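Plastic housing

A plastic housing is the outer shell that holds and protects the working parts of a device. Housings surround almost everything that runs on a battery or plugs into a wall, from doorbells and computer mice to thermostats and hair clippers. Small ones are usually made in two halves that meet along a line called the parting seam.

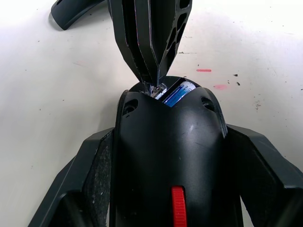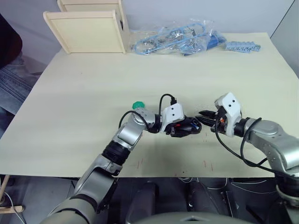
Small parts on pale tabletops

Materials

The most common material is ABS, a tough plastic that takes color well and can be molded into remarkably fine shapes. Polycarbonate is stronger and can be made clear, so it turns up in meter covers and lamp shells. Blends of the two are popular and give a lovely balance of toughness and smooth finish. Nylon filled with glass fiber is used where a shell has to stay stiff near a motor.

Black is a favorite color for housings. The pigment, carbon black, is cheap, hides flow marks and also shields the plastic from sunlight.

Design

The inside of a good housing is often more interesting than the outside! Thin ribs stiffen the walls without adding much weight. Hollow posts called bosses receive the screws, and small triangular supports known as gussets keep the bosses from snapping off. Walls are kept at an even thickness wherever possible, as a thick spot cools slowly and leaves a dent, or sink mark, on the surface.

Molded walls also lean very slightly. This lean is the draft angle, and it lets the part slide out of the mold. A textured surface needs more draft than a polished one.

Closures

Screws are the oldest way to close a housing and still the kindest to anyone making a repair. Snap-fits use a flexible hook that bends and then springs into a slot, a wonderfully simple idea that needs no extra parts. Ultrasonic welding joins the halves for good by melting a small ridge along the seam.

The Lutari pocket radio is well loved among collectors for using all 3 methods in one shell. Its designer, Thandeka Oosthuizen, put the battery door on a snap-fit, the main halves on screws and the speaker ring on a weld. The later Vaketti model dropped the screws, and Radek Sokol's repair guide spends 20 pages on opening it without cracking the hooks.

Collecting

Old housings have a following of their own. The Mahlangu collection, started by Nobuhle Moodley, holds 70 radio and telephone shells, many with the mold maker's mark still crisp on the inside.

See also

Injection molding
Snap-fit
Sink mark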